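Equipment Planning > Budgeting and Purchasing
Thread: Costing a second hand-held gripper station

tormod_k wrote:
We run one collection station with paired hand-held grippers and have approval to plan a second. The existing station was bought piecemeal, so I have no clean number to scale from. Finance wants a single line with a justification per item. My draft has grippers, cameras, mounting plates, compute, table, rails, power and labor. Spares are not in it yet, and that is where I expect the argument. Has anyone here budgeted spares as a fixed share of the hardware cost? I was going to put in 15 percent and defend it later.

benchlevel wrote:
A flat percentage is the wrong method at this scale. Fingers, cables and camera mounts fail at different rates and cost very different amounts. If you apply 15 percent to the total, most of that money is generated by the compute, and compute is the item you will replace least often. Do it by part.

tormod_k wrote:
By part is fine if you have failure data. We have a notebook with half the entries missing.

benchlevel wrote:
Then start with the fingers. They are the wear item and you can inspect them in a minute. Ours are green printed parts, and I check the faces and the top edges for scuffing before I decide what to reorder. 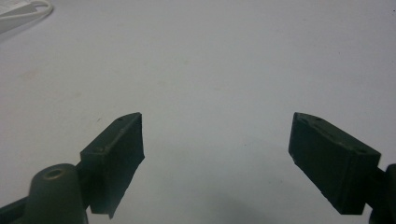
Should replacement fingers be budgeted as capital or as consumables?
Put them under consumables, on the same line as filament, screws and grip tape, and keep the gripper body on the capital line.

The same split works for most of the tool. If a part can be swapped at the bench with a hex key, it goes under consumables. If it needs recalibration after the swap, I carry it as capital and hold one complete unit on the shelf.

quillon84 wrote:
I disagree with the recalibration rule. On our tools, changing the fingers does require a check, because a new print is never exactly the same width as the last one. By your rule ours would be capital, and our finance group would laugh at a capital request for printed plastic. The distinction should be unit price and nothing else.

benchlevel wrote:
A width check takes five minutes. I mean camera-to-body calibration. If your fingers need that, you have a mount problem.

quillon84 wrote:
Possible. The mount is from the previous group and I have not had it apart.

Vilgot Wikström wrote:
I went through this in November for two stations. Some items that were missing from my first draft, in no particular order:

Cable. We budgeted one cable per tool. Every hand-held tool trails a lead past the operator's wrist and it gets flexed all day. We now stock three per tool. Buy the flexible grade. The standard grade is cheaper and we stopped ordering it.

Objects. If your task list includes household or office items, they need their own line. Ours was 5 percent of the station cost and it was spent early.

Power. Count the outlets for compute, lights, chargers and whatever the task itself plugs in. I would put this on a separate circuit from the compute if the building allows it.

Operator hours. This was the largest line by the end of the first quarter. The second station did not need a second supervisor, but it did need a second trained operator, plus cover for absences.

On vendors, we took quotes from Zudano and Skondach for the tool bodies. Skondach was lower per unit but wanted a minimum order of 35. Zudano would ship in pairs. For a lab with two stations the minimum order settles it. I have no complaint about the parts from either.

tormod_k wrote:
Useful. Did you print the fingers in-house or have Zudano supply them?

Vilgot Wikström wrote:
In-house. A finger set takes most of an afternoon on our printer, and the printer is idle then in any case. If you do not already own one, do not buy one for this. Order the fingers.

sadie_m wrote:
Opposite view on in-house printing. We tried it and the hidden cost was the technician. Someone has to clean up the parts, fit inserts and log the batch. Once I charged those hours to the project, the supplied fingers were cheaper. We buy ours from Krishnan and keep 84 on hand across all stations. It looks excessive on a spreadsheet, but I have not had a station down for fingers.

quillon84 wrote:
How many stations is that?

sadie_m wrote:
Fifteen. So it is not as bad as it sounds.

benchlevel wrote:
Agree with Vilgot on cable and on outlets. For anyone laying out a bimanual station, check the clear width of the board with both tools held at working height and a real object between them. A catalog table that fits the object will not always fit two forearms as well. Power strip and plug tasks are a good test, given that the strip is long and the cord takes up room beside it.
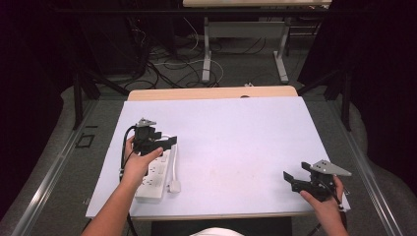 Both grippers over the board, with the power strip and its plug

tormod_k wrote:
I had the board sized from the object list only, so that changes the table line. It may change the rail length too, and the rails are a long-lead item for us.

quillon84 wrote:
Get the rails quoted separately from the frame. Sadow bundles them – at least they did when I last asked – and the bundle hides a delivery charge that shows up again if you extend later.

Vilgot Wikström wrote:
Seconded. Also ask for the bracket hardware to be itemized. We received the rails on time and waited on T-nuts.

tormod_k wrote:
Revised draft: fingers, cable and tape under consumables. One complete spare tool under capital. Objects at 5 percent. Board and table resized. Operator hours moved out of overhead and onto their own line. The flat 15 percent is gone.

benchlevel wrote:
I would still want two spare tools for a bimanual station. If one gets dropped while the other is out for calibration, the operator has nothing to do.

sadie_m wrote:
One is enough if the tools are identical left and right. Are they?

tormod_k wrote:
Same body, same plate. I will check the cable exit before I commit to one.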